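Refill and save? Doubts about the pump bottle by the sink

Every household tips column sooner or later gets round to telling you to decant things. Buy the big tub, they say, fill the little bottle, watch the savings roll in. I've done it for years and I'm less sure than I used to be, so what follows is what I still do, what I've given up, and what I never believed to begin with.

Start with the price. The big refill is cheaper per millilitre often enough that people stop checking. My local shop, Gustard, had the own-brand hand wash refill at a worse rate than the small bottle for most of October, under a yellow sign saying VALUE. Read the tiny unit price on the shelf edge. If there isn't one, do the sum on your phone before it goes in the trolley.

Watering down is the next favourite. You'll be told that a third water makes no difference. It makes a difference to the preservative, which was measured out for the stuff as sold, and thin soap shoots out of an ordinary pump and lands on your cuff. You then take two or three squirts where one did the job. I add a splash of water to the very last of a bottle, shake it, and use it up within a day or two. That's my limit.

As for foaming pumps, they do need thinner soap, and people who put the ordinary sort in one will be poking at the nozzle with a pin by Monday. Buy the soap made for it or keep the pump for something else.

Now, cleaning. Topping up a half-full bottle for ever is the one habit I'd ask you to drop. Let it run out. Rinse the bottle with hot tap water, then put the pump in a mug of hot water and work it until it stops spitting suds. Leave both upside down overnight, apart, and fill in the morning. If the inside has gone pink or slimy, bin it. I've read all the recipes with rice and vinegar and I've tried two of them. The slime came back. 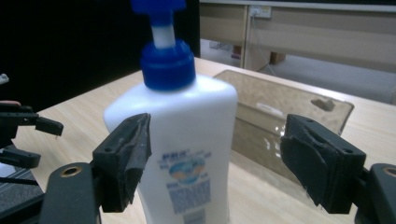

A screw-on collar is what you want if you mean to refill. Snap-on tops go back crooked.

Sticking pumps are mostly dried soap. Run the head under the hot tap, press it a dozen times, and give it another go before you spend money. A Munro replacement pump cost me more than a full bottle of soap with a pump already on it, and the tube was too long. If you do have to trim a tube, cut it at a slant so the end can't sit flat on the bottom and seal itself. Take off a sliver at a time. You can't put it back.

Labels: leave them on. I know the fashion is for matching bottles with HAND and DISH on the front in curly writing — very pretty, and no use at all when someone has a rash and you want the ingredients. If you must decant into something plain, tape the old label to the back. And never put bleach, descaler or anything of that kind in a bottle that once held soap, whatever you write on it.

Calum Kinnear wrote in to say that an elastic band wound round the pump stem gives a shorter stroke and saves soap. It does shorten the stroke. Whether it saves anything depends on your family, and mine just pressed twice. He also swears by storing refills in the airing cupboard, which I'd avoid. A cool shelf, cap tight, standing up.

My own saving last year, with every receipt kept, would have bought a decent sandwich. I still refill, mostly because I hate carrying bottles home.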